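Glue stick vs. PVA for tipping in loose sheets
Bench Talk > Paper and Adhesives
14 posts

skerker_bindery
Posted 1/16/22
I need to tip replacement pages into a run of parish newsletters. Office paper, long grain, nothing valuable. PVA cockles the margin even when I thin it. Has anyone had a glue stick joint last more than a few years?

KamrulS
PVA does that if you put on too much. Mask the sheet, leave an eighth of an inch exposed, brush outward, press under weight overnight. Thinning it makes the cockling worse — you are adding water.

rbite
Disagree on glue stick being useless. I did a set in December 2000 and the joints still hold. They were stored flat in a dry room and hardly opened.

KamrulS
Stored flat and hardly opened is a very easy test.

skerker_bindery
Fair. I ran a small batch with stick anyway, plain white paper. 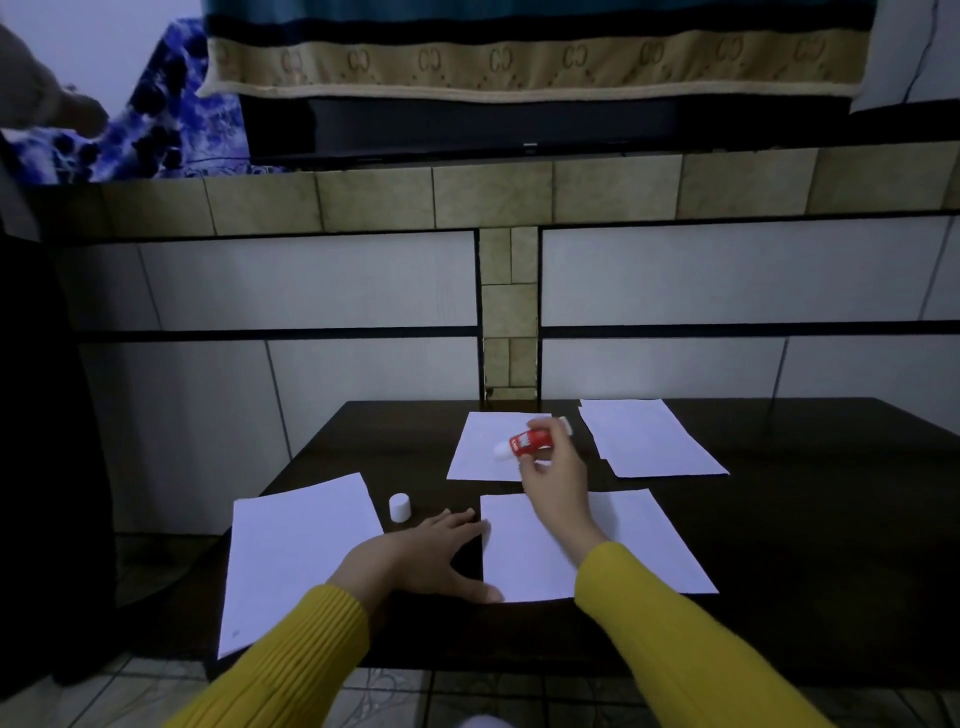
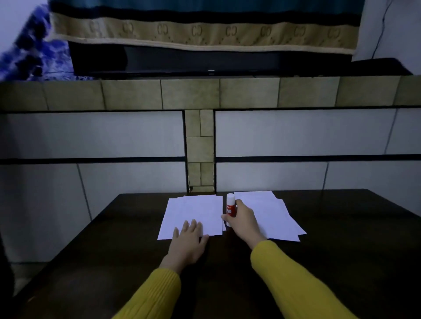

Anoma Gazi
Grain direction matters more than the adhesive. If the replacement page runs cross grain to the text block, it will pull at the hinge whatever you use. Tear a scrap both ways and check before you glue anything.

rbite
Agreed on grain. I would still not use PVA on anything you may need to take apart later. Wheat paste comes off with water.

KamrulS
Wheat paste has more water in it than PVA. He is complaining about cockling.

rbite
Mix it stiff and use less. I get up to 12 sheets out of a teaspoon.

skerker_bindery
Grain is long on both, checked with a tear. I will do one issue with masked PVA and one with stiff paste, and flex both before I commit to the rest.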